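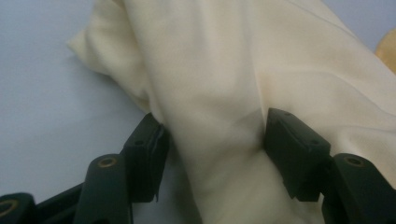
I've been meaning to write up the Anano basket for a while. It's the light green one, shallow, rectangular, full of little holes, and it cost me 8 dollars at the Zistard outlet in Clinham. I went in for a mop head and came out with a basket, no mop head, and a parking ticket, so you could say it cost me more than that.

I'd been folding laundry straight out of one of those tall bins. You know the kind, where you dig down with your whole arm and whatever you want is under the towels. Big stuff is fine in those. Small stuff is a nightmare! We have a lot of small stuff in this house: cloths, odd little knits, socks that only look like pairs when you squint, and a worrying amount of it is cream or off-white. (My sister-in-law Yanti buys everything in cream. She says it goes with everything. It mostly goes with tea stains.)

So the plan was to get the small stuff out of the dryer, dump it in something low, put the something low on the table, and fold from there. That's the whole system. I'm reviewing a basket with holes in it, please keep your expectations in the right place.

## What I like

It's low. I can't say enough about this. With a shallow basket I can see nearly everything that's in it at once, and I can lift one thing out without the rest coming along for the ride. Standing at the table, I don't have to bend or tip anything over. My back has noticed, and so has my mood on laundry nights.

The color is better in person than it was on the sticker. I was expecting hospital green and got something closer to the inside of a cucumber. Cream things show up nicely against it too, which I did not plan but will take credit for. In the old bin, which was beige, I would regularly "finish" and then find a lone sock flat against the bottom the next time I did a load.

The holes are handy if you're putting things in slightly damp, as I tend to do when I lose patience with the dryer. Things air out a bit. I wouldn't dry a sweater in it, but a couple of cloths left overnight in January came out fine and didn't smell like a basement.

It also wipes clean in no time and rinses off in the sink. Lint does get stuck in the holes, more on that in a minute. 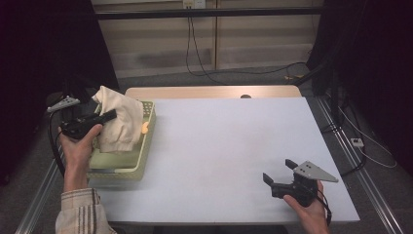

And then there's the size, where people seem to disagree. My friend Efa Prothero has the same one and complains that it holds nothing. She's right if you're trying to do a family wash in it! Put two bath towels in there and you've got a green tray with a hill on top. I use it for the small pile only and the big bin still does the big pile. If you want one basket to do both jobs, this is not your basket and you should look at the Simanjuntak tall one, which my neighbor Wahyudi swears by and which I have borrowed twice without wanting to keep it.

On a table, though, the size is just right. It sits at the left, I fold in front of me, and there's still room for the finished stack. I'm right-handed and I've tried it on both sides, and left works better for me — I reach across with my left hand, pull something out, and the right hand is already free to smooth it down. Try both. It took me an embarrassingly long time to think of moving it.

## What I don't like

The lint. Oh, the lint. It packs itself into the holes and you can't just wipe it away, you have to poke at it. I use an old toothbrush. Kumudini at work says to run a vacuum brush over the outside, and I tried that, and it does get most of it, but then you're vacuuming a basket.

Loose knits can snag a little if you drag them over the rim. Mine hasn't ruined anything, but I did pull a loop on a ribbed sock and said a word. Lift things up and out and you'll be fine. I ran a fingernail along the edges when I first got it and found one rough bit in a corner. Some fine sandpaper took care of that, though I do think a basket should come out of the store already smooth.

There are no lids for it. The sticker on mine showed a lid! I went back and asked, and the man at the counter looked at the sticker, looked at me, and said the lids were for a different range. Zistard does give you 30 days to return things, and I thought about it, and then I had laundry in it, so that was that.

It's also a bit slippery on a smooth table. If you yank at a tangled cloth, the basket wants to follow. I've put a strip of that rubbery shelf liner under mine at home and it stays put now.

## A word about folding from it

Since people asked after my last post (hello Thomas Longo, who wanted to know how anybody could write 2000 words about a drying rack), I'll tell you what I do with the small soft things, as the basket has changed it a bit.

I used to shake everything out first. Now I take one piece by a pinch in the middle or at an end, lift it clear of the rim, let it hang for a second so it untwists, and lay it down. Then I fold it over on itself until it's a squat little bundle. Socks and other ribbed things I don't roll anymore, I fold them in layers and let them sit flat. Rolling stretches the cuffs, and mine were all starting to look like they'd given up.

Anything with a decoration on it goes decoration side out, on the edge of the bundle, so I can find it in the drawer later. Before, I was folding the trim into the middle and then unfolding half the drawer to find the one with the thing on it. A bow or a button also leaves a dent in soft fabric if you press a stack down on top of it for a week.

Thin cloths are the hard ones. They collapse whatever you do. I get the first fold in while the cloth is still half in the basket, then move it over to the table as one lump and fix the corners there. It isn't elegant, but the stack comes out straight enough to go in a drawer.

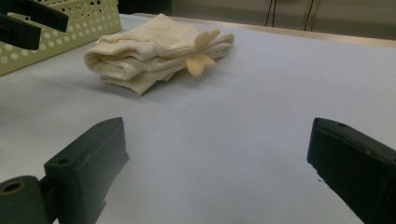

*Page last changed: Apr 15, 2025*

One thing I've changed my mind on is stacking. When I first posted this I said one basket was plenty. I have since bought a second, in the same green, and now clean goes in one and "needs another look" goes in the other — stains, loose threads, the sock whose partner is still out there somewhere. They nest inside each other when they're empty and go on top of the washer. Full, they don't stack well at all. The top one just squashes whatever is in the bottom one, and cloths come out with the pattern of the basket pressed into them. Pretty, but no.

I also took back a bit of my grumbling about the lint. If I clean the dryer filter before the load like a responsible adult, there's far less of it in the holes. Yanti pointed this out. She was very nice about it.

As for how it's held up, the color hasn't faded, the bottom hasn't bowed, and the corner I sanded is still smooth. I dropped one down the basement stairs with a full load in it and the basket was fine. The load needed washing again.

## Would I buy it again

I did buy it again, see above! For small laundry, baby things, kitchen cloths, knits you don't want crushed at the bottom of a bin, it's a good cheap basket. For towels and jeans, get something deeper. If you've got 100 other things to spend money on this month, any low box will give you most of the benefit, and you can line it with a pillowcase so nothing catches.

If you do find the lid, the real one that fits, please write to me and tell me which store.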